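Maeve Nic Giolla has run the packing room at Conent for 11 years, and she begins with the walls. "Brick holds up," she says. "You can push a cart into it and nothing needs repainting." The ceiling lights came later, moved over from the Sturnau site.

Most outgoing goods travel in cardboard. Nic Giolla reuses any box whose corners are still square, whatever is printed on it, and rejects the rest — a soft corner fails first under stacking. 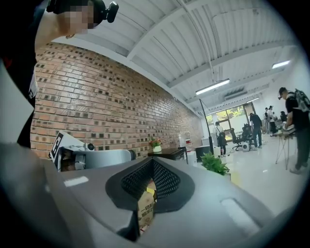

Plants and water

The potted flowers on the low black table are kept well away from the packing bench. "Soil gets into tape," she says. The room covers 1350 square feet, and staff take breaks at the brick wall in 2 shifts. Her next task is a new shelf plan for Stulldale, with 434 box positions.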